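How to sort out the cables behind your desk

Updated 23rd September

I have moved apartment many times, and in each new place the same thing happened. After two weeks the cables under my desk were one big knot, and when I needed to unplug the printer I pulled out the lamp.
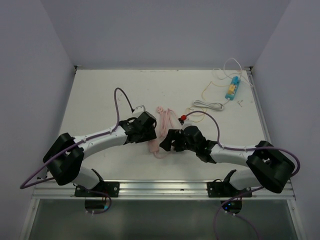 You need one free afternoon and very few tools. I did my own desk, a Rister with metal legs, and the method is the same for any desk that has some space behind it.

What you need

- hook-and-loop ties, a pack of 15 is enough for a normal desk
- paper labels or masking tape, and a pen
- a cable tray that fits under the desk top (mine is from Wekico, but a simple wire one is also good)
- a dry cloth
- a screwdriver

Step 1. Turn off and unplug

Shut down the computer first, then switch off the power strip and take its plug out of the wall. After this, unplug all the other things. If you are afraid to forget which cable goes where, make a note before you pull anything.

Step 2. Clean and check

Wipe the dust from every cable with the dry cloth. Feel along the whole length with your fingers. If the outer cover is cracked, or the plug has brown marks, do not use this cable again. I found one like this last December, and it belonged to a heater that I used every evening.

Step 3. Put the labels

Write the name of the device on both ends, near the plug. Short words are best: "screen", "lamp", "phone". Fold the tape around the cable like a small flag, so that the writing stays flat.

Step 4. Fix the tray

Hold the tray under the desk, toward the back, and mark the holes with the pen. Check the length of your screws before you start! The top of my old Braridon desk was thin, and one screw came through to the upper side. The power strip goes in the tray with its switch where your hand can reach it.

Step 5. Bring the cables back

Begin with the thickest cable. Put a tie every 200 mm or so, not too tight. Extra length should be laid in a wide, loose loop. Please do not bend a cable sharply at the plug - it breaks inside, where you cannot see.

If your desk goes up and down, raise it to the highest position before you close the last tie. I forgot this the first time and had to open 7 ties again.

Step 6. Plug in and test

Connect the strip to a wall outlet, never to another strip. Turn on the devices one after another. A heater or a kettle should have its own wall outlet.

Keep the ties that are left over in the drawer, for the next cable you buy.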